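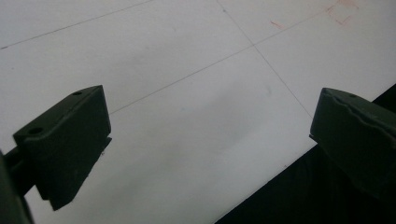 Do you need a ticket for the Wovik open house, or can you just show up?

You need a ticket, but it costs nothing. Sign up on their page, give a shoe size (they lend you the steel toes), and bring the email on your phone. They let people in by the hour, and if you miss your hour you wait in the parking lot with the other people who missed their hour.

I missed my hour. The sign for the plant is the size of a license plate and stands behind a hedge, so I got a good look at the Clelturov tire place next door before I got a look at Wovik. They sell tires. They were very nice about it.

For those who haven't run into the name, Wovik makes worktables. Big flat white ones with gray lines on them, the kind you find in sewing rooms, sign shops, school art departments and the back of any place that cuts large things into smaller things. I have been leaning on one for years at the upholstery class I take, and when the notice went up that the plant was opening its doors on 2021-07-23, I signed up with more excitement than I would like to admit to people who have hobbies with scenery.

The tour was led by Noémie Robichaud from the finishing department. She started by asking who in the group owned one of their tables. Most hands went up. Then she asked who had put a coffee mug down on it. Same hands, a bit lower.

First stop was the panel store, a cold building full of blank tops standing on edge like records in a shop. They arrive already white. I had pictured somebody painting them, and apparently so does every visitor, because Noémie got to "no, we don't paint them" before anyone had opened their mouth. The blanks rest in there until they've settled to the temperature of the building. A top that gets ruled too early can move afterward, and then your square corner is square only in the sense that it was when they drew it. In January the rest period gets longer and the sales office gets crabbier.

Next came ruling, the part I had driven for. The lines go down in one direction across the whole top, the panel gets a check, and then the other direction goes on. It is slow. A man in our group timed it on his watch and announced the result to all of us, and I have spared you by forgetting it. The lines are thinner than I'd have guessed from memory. When you are working at a table you see them all the time, and when you stand back from a fresh one they almost disappear. Get your eye down low, close to the surface, and they come back, running away from you and leaning toward each other like train tracks. I did this at three tables in a row and got a look from Aaliyah Hiebert, who runs the inspection bench and has presumably seen grown adults squint at her tables before.

Why gray and not black? A woman behind me asked, and Aaliyah had a real answer. Black lines win an argument with anything you draw on top of them. Put a pencil mark next to a black line and you lose the pencil mark. Gray stays out of the way. They tried blue for a while and the sign shops hated it, because their masking film was blue.

Then there was the matter of the squares. The panels on the big grid are wide, and I've always grumbled that there should be more lines inside them. It seems everyone grumbles this, and a while back Wovik made a finer grid to please us. It made people seasick. They sold 17 of them, took some back, and one of those is now the lunch table. I ate a free donut off it and did feel a little strange afterward, though I'd had two.

The inspection bench was my favorite stop, mostly because it's where the failures end up. White is an unforgiving color for a thing whose job is to be leaned on by people with marker on their hands. A used table will have pale reddish marks from a pen somebody swore was washable, the start of a box that was drawn around something and never wiped all the way off, and a soft gray patch that may be a smudge or may be your own shadow. Aaliyah's trick for the last one is to move your arm. If the patch moves too, put down the rag. I've been to my upholstery class since and can report that I had been scrubbing my own shadow, at least part of the time.

Her advice on red ink is less cheerful. Get to it the same day. After a week you'll bring it down to pink, and pink is where it stays. She had a cleaner to show us called Histiser, which smells like a dentist's office and did take the fresh marker off the demo panel. On an old streak it made a cleaner old streak. They sell it in the shop by the exit, and I bought a bottle anyway, being exactly the sort of person shops by the exit are for.

Numbers, for the people who write to me wanting numbers: the plant ships up to 2,000 tops a year, and the test rig in the hall next to inspection drags a loaded plastic block across a sample 1,000 times before anybody looks at it. You can stand and watch the block go back and forth. A surprising number of us did. There was a bench provided, and the bench was full.

Low points. The talk on packing was given right beside the air compressor, so what I know about packing is that it involves corners. The loaner boots had been dried by someone in a hurry. And the room marked "Dissanayake Hall, Refreshments" turned out to have been marked that way for a different event, so a good third of our group went and sat in it patiently until they were collected.

High points: the ruling, the squinting, the offcuts bin. You may take one piece home. Mine is long and narrow, with one gray line running along it and the beginning of another. I had plans to use it as a cutting guide. My husband is using it to prop the basement window.

If you go next time, wear a sleeve you don't mind leaning on things with, get there early enough to find the hedge, and ask Aaliyah about the blue lines. The tour takes most of a morning. Parking is free, and if you end up at the tire place, turn around in their lot and wave.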